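Chapter 4
Measuring Out: Volume and the Space Things Take Up

Before you begin

You will need to be comfortable with multiplying decimals (Chapter 2) and with the idea of area from the end of Chapter 3. If areas still feel a little slippery, go back and spend an evening with the tiling exercises, and come to this chapter afterwards. Nothing here will run away while you do.

4.1 A village and its water

When I was growing up in Liltedham there was a stone trough at the top of the lane, long and shallow, and every child in the village believed that it held more water than the deep round butt behind the school. It looked so much bigger, you see. It was longer than three of us lying head to toe, and the butt was a squat little thing you could nearly get your arms round. One dry October the trough had to be emptied for mending, and the water was carried down the lane in pails and tipped into the butt, which we were all quite sure would overflow and flood the playground. It swallowed the lot and there was still room at the top for a good many pails more.

I have been thinking about that butt, on and off, ever since. Our eyes are rather good at comparing lengths, passable at comparing areas, and really quite poor at comparing volumes. We notice the longest side of a thing and let it do the talking for the other two. Shopkeepers have known this for a very long time, and so have the people who design bottles for shampoo.

So volume is worth learning slowly. In this chapter we shall work out what it means to say that one thing takes up more space than another, we shall choose a unit to measure it with, and we shall find the volumes of boxes, prisms and (towards the end, and with a bit of puffing) cylinders. Section 4.7 deals with lumpy objects that have no formula at all, such as potatoes, and it is my favourite part of the book.
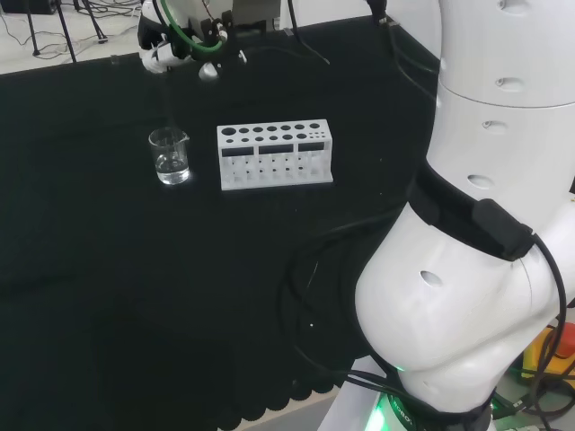 Volume has two families of units, and the first thing to settle is how they are related. Solid things are usually measured in cubic centimetres or cubic metres, and liquids in millilitres or litres, as though water and wood lived in different countries. They don't, of course. One millilitre is exactly one cubic centimetre, and you may swap between them as freely as you like. A straight-sided beaker is a friendly vessel for seeing why this matters: because the walls go straight up, the liquid has the same area at every height, and a layer twice as deep is simply twice as much liquid. A jug that widens towards the top has no such manners, and its markings have to creep closer together as you climb. Keep the two kinds of vessel in mind, for we shall come back to them in Section 4.5, when we ask what "same area at every height" really buys us.

The unit cube

Imagine a cube that measures one centimetre along every edge, something like a small sugar lump. We say that its volume is one cubic centimetre, written 1 cm³. To find the volume of anything else is to ask how many of these cubes would be needed to fill the same space, with no gaps and no overlaps, and allowing ourselves to cut cubes up where we need to.

Suppose we have a box with a floor measuring 5 cm by 4 cm. One layer of cubes on that floor uses 5 × 4 = 20 cubes. If the box is 2 cm high we can fit 2 layers, and the volume is 40 cm³. You have very likely met this before as "length times width times height", and it is a perfectly good rule, but do try to see the layers when you use it. The layers will carry you a long way further than the rule will.

A word of warning about changing units. There are 100 centimetres in a metre, and it is terribly tempting to suppose that there are 100 cubic centimetres in a cubic metre. Picture the cube, though. Its floor alone takes 100 rows of 100 cubes, and then there are 100 layers to pile up, so the true figure is 1 000 000. I have marked this mistake more often than any other, and made it myself on one expensive occasion involving gravel.

Try these before reading on

1. A tin of Kistlow tea has a floor of 39 cm² and is 10 cm tall, with straight sides. What is its volume?

2. A box holds 20 cubes in each layer. How many layers are needed to hold 180 cubes?

3. Find two containers at home that you believe hold the same amount. Fill one with water and pour it carefully into the other. Write down what you expected as well as what you found.

Answers to the first two are at the back of the book. For the third you must be your own judge, and I would suggest doing it over the sink.

4.2 Boxes and how to slice them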